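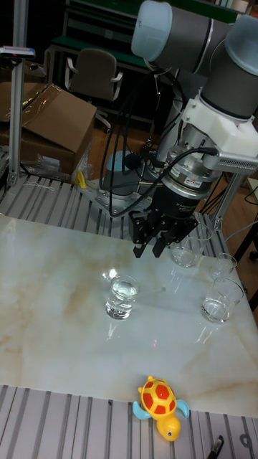 娱乐报道中的转述,指记者没有直接取得某一事实,由他人的陈述、他家媒体的报道或当事人公开发布的内容间接取得,再写入自己的稿件。本讲只处理转述的写法与核查,不处理采访技术。转述稿的基本单位是“陈述”,每条陈述应当能回答三个问题:谁说的,凭什么知道,本稿凭什么相信。图片作为依据时,同样按陈述处理,而一幅静止画面能支持的陈述很窄。黑色夹爪的两指向下张开,位于白色大理石纹桌面的上方,写到这里为止,依据充分;写成“正要合拢”或“刚刚松开”,则已经进入推断,需要另外的依据。街拍、餐厅照和机场照的图说大量越过这条线:两人并排站立,图说写“结伴出行”;一人低头,图说写“神情落寞”。后面各节讨论文字转述时,仍以这一区分为起点。

娱乐新闻写作与核查 第二单元讲义
转述、归因与匿名信源
主讲:Jihad Chidiac
修订日期:2021年1月26日

一、术语

以下术语在本单元内有固定含义,作业和讨论中请按此使用。

一手陈述:说话人对自己亲历、亲见、亲为之事的陈述。艺人在直播中说自己已经离开某公司,属于一手陈述。一手陈述可以为假,“一手”只描述说话人与事实的距离。

二手陈述:说话人转述他人告知的内容。艺人的化妆师转述艺人在化妆间讲过的话,对于“艺人讲过这句话”是一手,对于这句话的内容是二手。同一句话常常同时具有两种身份,标注时应当拆开。

聚合稿:全部或主要事实来自他家报道的稿件。聚合稿的作者通常没有接触过任何当事人。聚合稿本身合法合规,问题多出在归因的位置和强度。

归因:稿件中指明陈述来源的文字。归因有位置、对象、动词三个要素,第三节逐一讨论。

匿名信源:编辑部知道身份而读者不知道身份的信源。编辑部也不知道身份的,称为无来源材料,不得写成匿名信源。投稿邮箱里的无署名来信、社交平台上新注册账号的私信,在身份核实之前都属于无来源材料。

知情人:中文娱乐稿中使用频率最高、信息量最低的归因对象。它既不说明此人的位置,也不说明此人如何知情。

回应:当事人或其代表就特定指控作出的陈述。转发一首歌、更换头像、取消关注,均不属于回应,可以作为行为单独报道。

二、转述链

转述链是事实从发生到进入本稿所经过的全部陈述人的序列。画出转述链是核查的第一道工序。链上每增加一环,至少产生一种损失:语气损失、限定词损失、时间损失、条件损失。

语气损失最常见。说话人以玩笑口吻说“再这样我就退圈了”,第一家媒体写“某某笑称要退圈”,第二家写“某某称要退圈”,第三家写“某某宣布退圈意向”。三家都没有凭空编造,每一家都只删改了一两个字,终点与起点已经不是同一件事。

限定词损失指“可能”“据我所知”“至少目前”之类的词在转写中消失。标题字数有限,限定词往往最先被删。标题删去限定词而正文保留的稿件,在本课程中按无限定处理,理由是聚合稿的作者多数从标题开始改写,下一环拿到的就是没有限定的版本。

时间损失指陈述的作出时间被抹去。一段数年前的访谈因为当事人近期有新闻而被重新传播,稿件写“某某谈婚姻观”,读者会理解为近期所谈。补救的写法很简单,在归因动词前写明年份和场合。找不到年份和场合的,不使用。

条件损失指说话人为陈述设定的前提消失。制片人说“如果档期能协调,原班人马会回来”,转写为“原班人马将回归”。条件句在翻译中损失得更厉害。英文中的虚拟语气译成中文时没有形态标记,译者须用“假如”“倘若”“本来会”等词补出来。译稿中看不到条件词时,应回查原文。

画链的方法:从本稿开始向上回溯,每一环记录发布者、发布时间、所用归因动词、是否给出上一环的链接。回溯到出现一手陈述时停止。若回溯到某一环,它既不给出信源也不声称自己取得了一手陈述,该环称为断点。断点以下的所有报道在证据上只等于一家,无论数量多少。编辑会上常听到“好几家都发了”,这句话在画完转述链之前没有意义。

三、归因的三个要素

(一)位置

归因应当出现在它所支撑的陈述的同一句内,或者紧接的前一句。一段文字中只在末尾出现一次“据报道”,读者无法判断它管辖到哪里。中文的段首归因同样有管辖不清的问题:“据某媒体报道,甲与乙于上月分居,双方已委托律师。甲对此十分痛苦。”最后一句来自报道还是来自作者,句法上不能确定。处理办法是在跨句时重复归因,或者改用“该报道还称”。重复会让行文显得笨重,本课程接受这种笨重。

标题中的归因单独考虑。标题不含归因时,等于由本刊以自身名义断言。标题中用问号代替归因,例如“甲乙已分手?”,不能视为归因。问号不指明任何来源,读者也很少按疑问句阅读这类标题。

引语的归因应放在引语之前或第一个停顿处。长引语结束之后才出现说话人,读者在阅读过程中会自行填入一个说话人,通常是上一段出现过的名字。连续引用两个人的话时,这种错认尤其频繁。

(二)对象

归因对象应当具体到读者能够评估的程度。评估所需的信息包括:此人与事件的关系,此人得知的途径,此人可能的利益。三项不必都写出,编辑部内部必须都有记录。

归因对象按具体程度可作如下排列,由强到弱:具名的当事人;具名的代表,例如经纪人、公关、律师;具名的第三方;不具名但说明位置和知情途径的人;不具名但说明位置的人;不具名且不说明位置的人。最后一类在本课程作业中不得使用。

“代表”一词须慎用。自称代表而未经核实的人,只能写“自称代表甲的人士”。经纪公司官方账号发布的声明,归因对象是公司,不能写成“甲表示”。公司与艺人之间可能正有纠纷,把公司的话写进艺人嘴里,后果由刊发者承担。

媒体作为归因对象时,应写出发布媒体的名称,“外媒”“有媒体”“网传”均不合格。“外媒”尤其不可取,它用国别代替可信度,读者无从判断该媒体是报纸、社交账号还是粉丝站。

(三)动词

“说”是中性动词,适用于一切直接陈述,重复使用不构成文体缺陷。学生作业中常见的毛病是为了避免重复而更换动词,结果每换一次就加入一个作者并不掌握的判断。

“承认”预设内容为真且说话人此前有所隐瞒。当事人第一次被问到便作答的,不用“承认”。“透露”预设内容为真且原本保密。“澄清”预设此前的说法为误。“否认”只描述言语行为,不预设真假,但“矢口否认”“急忙否认”带有作者的态度。“声称”在中文里已含怀疑,只在编辑部确有理由怀疑时使用,并且应在稿中给出理由。“指出”预设内容为真,多用于批评性意见,容易漏检。“坦言”预设真诚,作者无从得知说话人是否真诚。“曝”“爆料”“实锤”不作为归因动词使用。

“拒绝回应”与“未予回应”必须区分。前者要求当事人明确表示不回应;后者只表示在截稿前没有收到答复。发出一封邮件,稿件随即上线,写“未予回应”在字面上成立,在操作上不合格。本课程要求同时写明联系的途径和留出的时间。

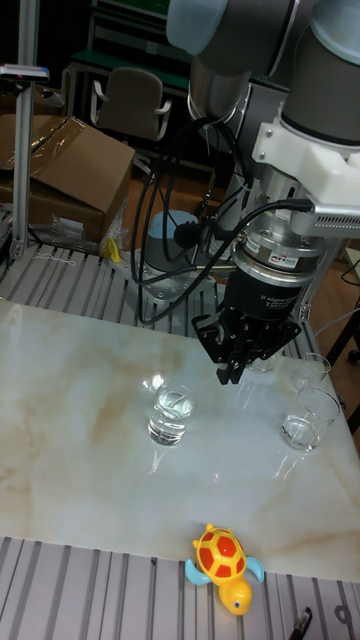
心理动词另作一类。“认为”“希望”“担心”“后悔”描述内心状态,除当事人自己以外没有人能作一手陈述。友人可以说“他跟我讲他后悔了”,稿件应写成“一名友人说,甲曾向其表示后悔”,不应写成“甲很后悔”。娱乐稿中由匿名友人转述内心状态的句子非常密集,也最难核查,事后几乎不可能证伪,因此不产生更正。没有更正记录不能作为该类信源可靠的证据。

四、案例:剧集《Hister》换角传闻

本案例为课堂分析所用,材料见课程文件夹中的案例包。涉及的艺人以甲、乙代称,机构名保留。

剧集《Hister》第一季在 Stukau 拍摄。第二季开机前,娱乐网站 Pludamden 刊出短稿,称女主演甲“已确定退出”,归因为“接近剧组的人士”。稿件正文共有三处事实陈述:甲退出;退出原因是与男主演乙不和;制作方正在接触替代人选。三处陈述共用文首的一次归因。

甲的经纪公司 Demissie 当晚发布声明,原文为“关于甲女士与《Hister》合作终止的报道不准确,双方就后续安排的沟通仍在进行”。声明中值得标注的有两点。其一,“不准确”没有指明哪一部分不准确。其二,“沟通仍在进行”与“尚未签约”相容,也与“正在商谈退出条件”相容。声明既没有说甲会出演,也没有说甲不会出演。

随后的聚合稿分成两支。一支写“经纪公司否认甲退出”,另一支写“经纪公司未正面回应退出传闻”。对照声明文本,两种写法都有偏差。前者把“报道不准确”扩张为对退出本身的否认。后者忽略了声明确有针对报道的表态。合格的写法是引用声明全文,再写明声明没有说明甲是否出演第二季。声明很短,没有理由不全文引用。

关于“不和”的陈述,转述链如下。Pludamden 的短稿为最上一环,归因不单独给出。第二环为一个剧集讨论账号,把“不和”改写成“片场多次争执”,未给出链接。第三环为数家聚合网站,引用的是讨论账号,写作“有网友称两人曾在片场争执”。第四环为 Pludamden 自己的后续稿,写作“多家媒体报道两人曾在片场争执”。第四环引用的内容由第一环派生,链条闭合成环。这种结构称为回流。回流使最初的发布者得到表面上的独立佐证,读者和编辑都难以从单篇稿件中看出来。

识别回流的线索有以下几种:细节在没有新信源的情况下逐环增加;各家用词相同而且用词并不常见;最初发布者的后续稿以“多家媒体”为归因对象。出现其中任何一种,应当把转述链完整画出再决定是否引用。

关于替代人选的陈述,性质与前两处不同。“正在接触”描述的是制作方的行为,理论上可以由选角公司、其他艺人的经纪人或制作方人员作一手陈述。短稿的信源位于“接近剧组”的位置,是否能接触选角信息不明。位置与内容不匹配,是判断匿名信源时最有用的一项检查。灯光组人员可以陈述片场所见,通常不能陈述合同条款;律所人员可以陈述文件状态,通常不能陈述片场情绪。一个匿名信源在同一篇稿件中同时提供合同、片场和私人情感三方面内容的,应追问每一项的得知途径,并逐项记录。

最终第二季演员表公布时,甲在列,戏份少于第一季。Pludamden 删除了短稿,没有刊发更正。聚合稿大多保留原样。课堂讨论时请注意,演员表公布之后的结果不能用来判定当初的稿件在刊发时是否合格。即使甲真的退出,那篇短稿的归因依然不合格。核查的对象是刊发时的依据。

五、匿名信源的使用条件

使用匿名信源须同时满足下列条件:信息具有报道价值,并且无法以具名方式取得;编辑部至少有一名编辑知道信源身份;信源的位置与陈述内容匹配;稿件说明匿名的理由;匿名信源不用于表达对他人的评价。

最后一项在娱乐报道中执行得最差。“一位工作人员说她很难相处”不包含可核查的事实,被评价者无法回应,读者无法评估。若有具体行为,例如某日未到场导致拍摄取消,则应报道行为,并就该行为征求当事人答复。若没有具体行为,整句删除。

匿名理由的写法也需要检查。“因事件敏感不愿具名”是空话。“因签有保密协议”“因仍受雇于该公司”是可以接受的写法,前提是属实。编辑部不得代信源编造理由。理由本身可能暴露身份的,可以写得概括一些,同时在内部记录中写明真实理由。

信源与当事人的利益关系应尽可能提示读者。娱乐报道中的匿名信源有相当一部分就是当事人的公关人员,以“友人”身份发言。这种安排行内称为放风。放风得到的内容可能是真的,问题在于归因。公关人员以受雇身份提供信息,稿件写“友人”,归因为假。若公关人员只肯以“友人”的名义提供信息,应当拒绝该条件,可以提出的替代写法是“了解甲想法的人士”,由主编决定是否接受。

课程语料库收有659篇转述类娱乐稿,其中165篇的主要事实只由匿名信源支撑。语料库按本课程需要选取,不作为行业总体的样本,不得据此推算任何媒体的比例。标注时发现的常见问题,按处理难度列在下面。

归因对象在同一稿内漂移。首段为“一名友人”,中段为“友人们”,末段为“圈内普遍认为”。人数增加而没有新的信源加入。标注时以首次出现的对象为准,其后的扩张标为错误。

把社交平台公开内容写成独家。艺人公开账号上的帖文任何人都能看到,写“本站获悉”不当。应写明帖文所在平台和发布时间,并保存存档。帖文删除之后,写法改为“在一则现已删除的帖文中”,并在内部保留存档的取得方式。

私信截图。截图只能证明存在一幅显示这些文字的图像。发送者身份、时间、上下文、是否经过裁剪,都须另行核实。最低要求是由提供者在设备上当场展示完整对话,由记者自行滚动查看。只收到图像文件的,按无来源材料处理。私信内容还涉及对方隐私,即便核实为真,是否刊发仍须单独判断。
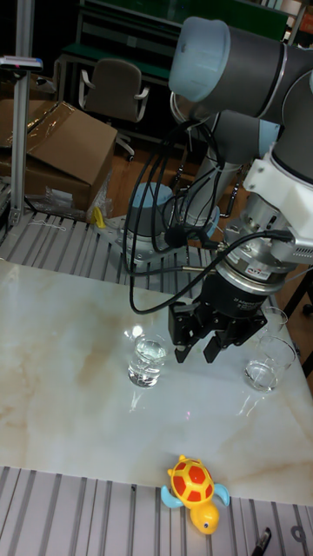

翻译转述。原文为外文时,译者应保留原文归因动词的强度。英文中 claim、allege、reveal、admit 各有不同预设,一律译作“表示”会抹平差别,一律译作“爆料”会加重差别。作业中凡涉及翻译,须在脚注中附原文动词。原文若为聚合稿,应继续向上回溯,不得停在第一篇外文稿。

六、私人事务与报道价值

转述准确不等于可以刊发。一条陈述即便归因完备、链条清楚、内容属实,仍可能属于不应刊发的私人事务。本课程采用分层判断。

公开职业行为,包括演出、签约、获奖、公开言论,可以报道。当事人主动公开的私人事务,可以在其公开的范围内报道;公开婚讯不等于公开婚姻内部的全部内容。与职业行为有直接关联的私人事务,例如因病取消巡演,可以报道取消这一事实以及当事人公布的理由,不追加诊断。其他私人事务,包括健康、生育、性取向、家庭成员的情况、财务,原则上不报道,例外须由主编书面批准。

未成年人适用更严的标准。艺人子女的面部、学校、日常行程不报道,当事人自行发布过照片的也不例外。父母曾经发布,不构成子女的同意。

“当事人是公众人物”常被用作概括性理由。使用这一理由时应补全论证:此人因何事成为公众人物,本稿内容与那件事有何关系。补不全的,理由不成立。非公众人物因为与艺人交往而被卷入报道的,例如自称收到艺人私信的普通用户,其姓名和照片的使用应征得本人同意。本人在公开平台发布过内容的,可以引用其发布的内容,不得补充其住址、职业和过往经历。

外貌评论不属于信息。稿件中对身材、衣着、面容变化的评价性描写,在改稿练习中一律删除。若外貌变化本身构成事件,例如为角色增重,应归因于当事人或制作方的陈述。图说适用同一规则。

七、更正与更新

更新指增加新的事实,更正指承认先前的事实陈述有误。两者在页面上应当分开标示。以更新的形式悄悄替换错误陈述,称为静默修改,是网络娱乐媒体最普遍的更正缺陷。

更正的写法:写明原先怎么写,写明正确内容,写明更正时间。原稿归因于他家报道的,本刊仍须更正。“我们只是转述”不免除更正责任。他家已更正而本刊未更正的,错误在本刊继续存在。聚合稿发布后,责任编辑应在二十四小时内回查一次源稿,源稿有改动的按改动性质处理。

标题有误时,更正须覆盖标题、摘要、网址中的文字、社交平台转发文案和推送文字。推送文字已经发出无法撤回的,应发送更正推送。实践中推送的更正率最低,而推送的读者往往不点开正文。

撤稿是最后手段,用于主要事实不成立或刊发违法的情形。撤稿后原网址应保留说明页,写明撤稿及理由。直接删除页面会使下游的聚合稿失去回查对象,转述链从此出现人为的断点。案例中的短稿即属此类。

八、改稿练习

以下句子均需改写。改写时不得加入原句和案例包以外的信息;信息不足以写成合格句子的,标“删”,并写明缺少什么。

句一:据外媒爆料,甲已与公司闹翻。
句二:甲急忙否认恋情,称两人只是朋友。
句三:甲深夜更新动态,疑似回应分手传闻。
句四:多家媒体证实,乙将缺席第二季。
句五:知情人透露,甲近来状态很差,身边人都很担心。
句六:Demissie 拒绝置评。
句七:甲承认自己喜欢拍夜戏。

提示如下。句一须处理归因对象、动词和“闹翻”的事实内容,三者不能同时保留。句二的副词没有依据。句三的“疑似”没有主语,读者无法知道是谁在怀疑;可以报道动态的文字及发布时间。句四的“证实”要求各家分别取得依据,请先查转述链。句五包含两层内心状态。句六须核对案例包中的通信记录,记录显示公司方面在截稿前没有答复。句七请说明“承认”在此处造成的预设,并给出中性写法。

九、作业要求

从语料库中任选一篇聚合稿,完成转述链图和一份书面说明。链图须标明每一环的发布者、时间、归因动词,以及限定词的增减。断点和回流用不同线型标出。书面说明约200字,只写判断和依据,不复述稿件内容。

链图中无法确认的环节画虚线,并在旁边写明已经尝试过的查找途径。不要为了图形完整而推测。网页存档中时间戳与页面标注时间不一致的,两者都记,以存档时间排序。

选取的稿件如涉及健康或未成年人,提交时请把相关姓名替换为字母。提交的文件中不要附艺人照片。

评分依据:回溯是否到达一手陈述或断点;动词强度的判断是否正确;限定词变化有无遗漏;书面说明是否区分了“没有依据”和“不属实”。最后一项在往次作业中失分最多。找不到依据只说明该稿在刊发时不合格,不能由此得出内容为假,说明中出现“经查为谣言”一类结论而没有反证的,该项不得分。

可以两人合作画图,书面说明须各自完成。

十、附:标注代码

语料库标注使用以下代码,提交链图时沿用。

Y 一手陈述
E 二手陈述
N 匿名信源,说明位置
NX 匿名信源,未说明位置
W 无来源材料
D 断点
H 回流
L 限定词丢失
T 时间丢失
C 条件丢失
S 静默修改

一条陈述可以有多个代码,中间用斜线隔开,来源类代码在前,损失类代码在后。例如某环为未说明位置的匿名信源,并且丢失了限定词,记作 NX/L。N 与 NX 不得并用。W 后面不接损失类代码,原始材料的状态未知,无从判断损失。S 只用于存档中能看到前后两个版本的稿件,并须附两个版本的存档时间。

标注有争议的,先各自记录,课上讨论后统一。旧版讲义中的代码 Q(“疑似编造”)已经停用,语料库中残留的 Q 请按 W 或 D 重新判断。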